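I have become a person who makes her own soap, and I can't stop talking about it, so you're all getting a post.

It started last November when my neighbor Poonam Prajapati handed me a lumpy greenish bar wrapped in baking paper and told me to throw out whatever I was using. I used it that night and went back the next morning to ask what was in it. Olive oil, coconut oil, a little castor oil, lye and water. Five things! I had been buying bottles with a list on the back longer than my arm.

Poonam let me watch her make the next batch, and I was hooked from the moment the lye water went into the oils. It goes cloudy, then creamy, and then — if you keep at it with the stick blender — you get what soap people call trace, where a dribble off the blender sits on the surface for a second before it sinks. It's like watching custard come together. I made her let me do the last bit.

My own first batch was a disaster. I weighed the olive oil twice and the coconut oil once, except I'd forgotten to zero the scale in between, and I ended up with a soft, greasy slab that never set. The second one was fine but smelled like nothing, because I got nervous with the lavender. The third one I was proud of. Oatmeal and honey, a bit darker than I wanted (honey heats everything up, so keep it cool and don't wrap the mold in towels like I did), but it lathers beautifully and my hands stopped cracking for the first time in years.

The hard part is waiting. You cut the loaf after a day or two, and then the bars need at least 4 weeks on a rack before they're any good. I turn mine every few days and sniff them far too often. My friend Iida Peltonen, who got me into sourdough years ago and takes full credit for this too, keeps hers much longer. She has olive oil bars that have been sitting in her linen closet for most of a year, and I'm sorry to say they're much nicer than mine. Silky, hard as a pebble, hardly any scent. I've put a few of my own away to see if I can stand to leave them alone.

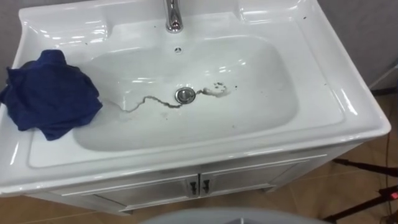

*Bathroom sink, no soap dish yet.*

Which brings me to soap dishes! Handmade bars have to dry out between uses or they turn to mush, and a flat dish is the worst thing you can put them on. You want slats or ridges, with somewhere for the water to go. I've been using an upturned jar lid with holes punched in it, which works great and looks terrible. Iida swears by a chunk of loofah cut into a slice, and I'm trying that next.

As for scents, I've got some 25 little bottles in a shoebox now and I keep coming back to the same few. Cedar with orange. Peppermint on its own, in summer. Rosemary, which I thought would be like washing with a roast dinner and is my favorite thing I've made so far.

Next up is a salt bar. Poonam says you have to cut it within hours or it'll crumble under the knife, so I've cleared a whole afternoon and bought far too much sea salt. If you've made one, please tell me how much coconut oil you used — I've read so many different answers!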